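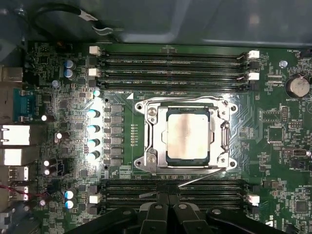 The processor side of the workstation board, with both memory banks still free.

I have now spent most of January teaching a robot arm to put memory into a computer, and I want to write down how the teaching goes before I forget the small things. My friends at home ask me what I do all day and I answer "I move my hand and the robot moves its hand", which is correct but makes it sound like a game for children.

I work at Kotwood, in the small lab behind the repair hall in Emthorpe. The repair hall takes old workstations from offices, checks them, and sends them out again. One part of this work is to put memory modules into the slots, and this is the task we are trying to show to the robot. We show it by remote control. I sit at the bench with two handles in front of me, I look at the monitor, and the gripper follows my right hand. Everything I do is recorded, the movement and the camera together. Later Osvaldo trains the model on these recordings. One recording from start to finish we call an episode.

When I started, I thought that the hard part would be the pushing. Everyone who has built a computer remembers the pushing, and the fear that the board will break. The pushing is hard, yes, but the looking is harder. On a board like this one the slots are long and black and they lie next to each other, and the camera sits so near to the gripper that the fingers hide a piece of the lower bank just when I want to see it. With my own eyes I would lean to the side. With the handles I must lean the whole arm to the side, and then come back, and the coming back is also recorded and becomes part of what the robot learns.

Daiane Furtado, who trained me, was very strict about this. Her rule is that you look first and then move, and you never search with the gripper closed on a module. In my first week I did it all the time. I took the module, went over the board, and made small circles in the air until I was sure where the slot was. It worked for me. Then Osvaldo trained a first model with my episodes, and the robot took the module and made small circles in the air. It made them very well! It continued making them until we pressed stop. I was ashamed and I laughed a lot also.

So now I do it in another way. Before I take anything, I bring the arm over the processor socket and hold still for a moment. The socket is a good place to begin because you cannot confuse it with something else. It is the big silver thing in the middle, with one bank of memory above it and the other bank below. From there I choose the bank, go to one end of the slot, look at the white latch, and only then I go for the module. Daiane says this pause costs nothing and the model likes it. I do not know if a model can like something, but the later results were better.

A few other things I have learned, for anybody who begins with this kind of work:

The latches are white and the slots are black, and I was happy about this contrast. But the light on our bench is strong, and the tops of the capacitors on the left side shine almost white too. On the monitor, when I am tired, a row of shining round tops and a latch can disturb each other. I asked if we could turn the lamp lower. Osvaldo said no, because the repair hall has the same lamps, and the robot must learn with the light it will really have. I think he is right but my eyes do not agree.

The thin lever next to the socket comes down in the direction of the lower bank. I had one episode where I came in too low from that side and touched it with the finger. Nothing was bent. We deleted the episode anyway. Now I come from above and go straight down, even if it is slower.

Bad episodes are deleted on the same day. I was against this in the beginning, I felt like somebody was throwing away my work. We have 1,128 episodes that we kept, from Daiane and me together, and I will not write how many we threw away.

There is also the question of the hands. We have 4 pairs of handles in the lab, and two of them are from Drusier and feel heavy, with a resistance when the gripper touches something. The others are from Amano and are very light. Daiane prefers the light ones. I prefer the heavy ones for the pushing, since my hand needs to feel that something is against it. We discussed if it is bad for the data when each person uses different handles. For now we write in the notes which pair was used, and Osvaldo will compare.

My back hurts less than in the first week. I put the chair higher and I rest both elbows on the bench, and I stop at eleven for coffee even if the session is going well. After coffee my movements are shorter and calmer, I can see it in the curves.

Yesterday we had the first model that went to the correct slot in the upper bank and lowered the module straight. It did not push enough, and one latch stayed open. Daiane clapped anyway. The lower bank is still a problem, I think from the fingers covering the view, and next week we will record only the lower bank, with the arm turned a little more to the side. I have to learn to hold my wrist in a new way for this, and my mother already asks why I practice opening doors with a strange hand.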